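# Sorting large toy bricks into bins

Project report by Oğuzhan Değirmenci and Güven Karakaya

In October we studied how the surface of a table influences a simple sorting task. The material was large toy bricks and translucent plastic bins, and every brick had to go in a bin.

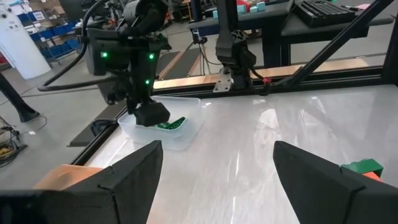

*Figure 1. Bricks and a clear bin on the glossy white tabletop.*

We made 60 trials, each with a limit of 5 minutes. Before a trial the bricks were spread by hand, without a fixed pattern.
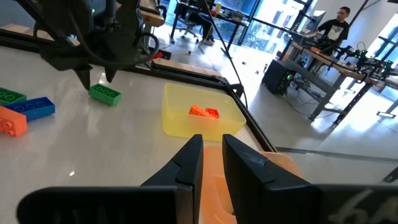
Orange bricks gave us a small difficulty in the notes, so we agreed to write the color of the brick first and the color of the bin second.

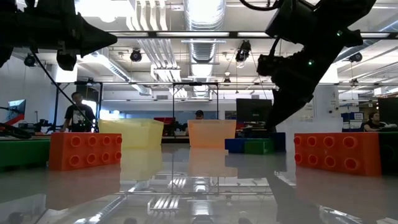

Reflections were the second topic. A glossy top mirrors the bricks, and their edges are harder to judge from a low angle. Güven proposed a matte sheet, but we did not have time to test it. 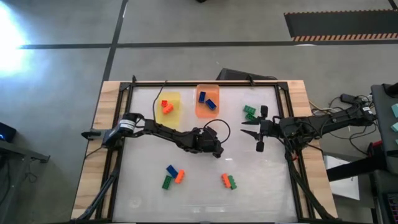

Bricks lying close together took about 3 seconds longer than single ones. The table of all trials is in Appendix A.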